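Clatembridge council drops mug charge after a month of sulking

2019-09-09

The town of Clatembridge will no longer charge its own employees 30 cents to use a cup in the town hall break room, ending a policy that managed to upset 153 people and raise enough money for one new sponge.

The charge came in with the vending contract signed in March, when the town swapped its old coffee pot for a pair of Plista machines. Under the deal, anyone drinking from a cup they hadn't brought from home was supposed to drop coins in a slot by the sink. Most people brought a cup from home. A few brought several, and the cupboard over the sink stopped closing in the second week.

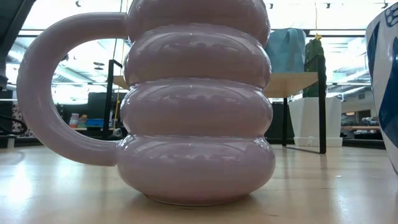 Baltasar Rivas, who runs the permits desk, wrote the petition against the charge and got a signature from every employee in the building, including two who told him they only drink water. "I've been trying to get people to sign things in this town for 20 years," he said. "Parking, the bridge, the library hours. Apparently I should have started with coffee."

Town manager Caradog Cadwaladr defended the policy up until Thursday's meeting, where he called it "a modest contribution toward upkeep" and was asked what had been kept up. He said he would look into it. The council voted 5 to 2 to scrap the charge before he got the chance.

The coin slot will come off the wall this week. The Plista machines are staying through the end of the contract - as is the hot chocolate setting, which has so far produced only soup.

Refunds can be claimed at the Rosser Street entrance. Bring a receipt. The slot did not give receipts.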